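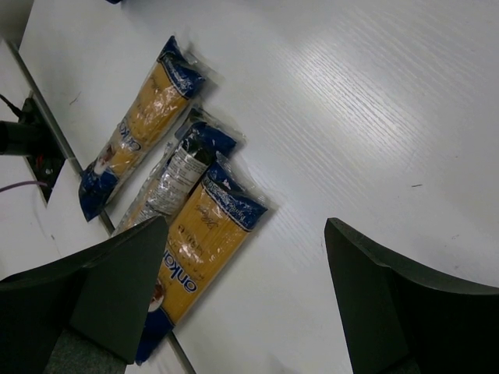 Long pasta, three packs.

Barroso mill and pasta works, open day, July

Writing this up on the train before I forget it all. Stanus to Trastonska takes 65 minutes if the connection works. It didn't. Missed the 9:10, sat on a bench, got in just as the first tour was leaving. They let me tag on at the back, so I missed the intro and the bit about the founding family. Somebody else can fill that in.

Walk from the station is fine, mostly flat, follow the river and then the smell. Toasted, a bit like a bakery but drier. Parking looked awful, take the train.

Mill first. Hairnet, shoe covers, no jewelry. I had to tape over my ring. 87 steps to the top floor (painted on the wall at each landing, so you can't kid yourself) and no elevator for visitors. They start you up there as the grain gets lifted to the top and falls through the whole building, floor by floor, cleaner and finer each time. Sifters on the fourth floor are the thing to see. Big cabinets hanging on canes, all swinging in circles, the whole floor hums through your feet. Loud. Ear plugs handed out but take your own if you have small ears, mine kept popping out.

Our guide was Babita Pant, who runs the test kitchen and does tours when they're short. Very good. Let us rub semolina between our fingers at three stages, coarse and yellow at first, then like fine sand. She said durum is so hard that if you grind it like bread wheat you just make heat. Somebody asked about egg. No egg here, only semolina and water.

Then across the yard to the pasta side. Quick stop at the mixers, mostly lids. Dies were laid out on a bench and we could pick them up – bronze ones rough inside, teflon ones smooth. Bronze makes the surface scratchy so sauce sticks. I knew this from the internet but never had one in my hand. Heavy!! Nearly dropped it.

Drying tunnel was hot to stand next to. Fast line runs at 80 Celsius, the slow one much cooler and takes most of a day. You look through a little window at curtains of spaghetti hanging over rods, moving so slowly you have to pick a rod and stare. Kids got bored, I could of stayed an hour. At the end the bend where it hung over the rod gets sawn off and goes back to be ground up again. Babita had a tub of the bends and we all ate one raw. Don't.

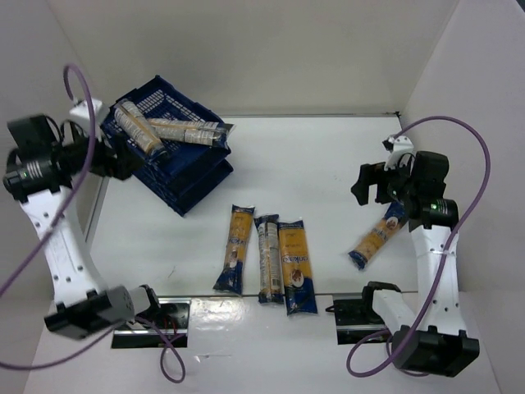 Six packs of pasta and a dark blue basket.

Tasting was in the canteen, long tables, queue out the door. Same sauce (plain tomato) on slow dried and fast dried, plates marked with stickers, you had to guess. I got it wrong. So did most of my table. The slow one is paler and has more bite, the fast one tasted a little toasty, which I'd put down as the expensive one. Would happily eat either. Nothing gluten free at all, a couple behind me were annoyed and it wasn't on the flyer.

Second hall was local stalls. Grarov cheese people, worth it for the hard sheep's cheese, sold by the wedge and gone by two. Honey. A man sharpening knives. Some very salty olives. Coffee was bad, bring a thermos.

Shop: cash only until after lunch when the card reader came back. Bag of semolina, two kinds of short pasta, and a dish towel I did not need. They had long pasta broken in transit at half price, good for soup, ask at the counter becuase it isn't out on the shelves.

Practical stuff. Tour is free, book a slot anyway. Two hours with the tasting. Closed shoes or they turn you away, saw it happen to a guy in sandals. No strollers in the mill. Restrooms only in the canteen building, so go before the stairs. Last tour leaves at 3:30 and the return train at 5:52 was packed, I'm on it now, standing, with a kilo of semolina between my feet.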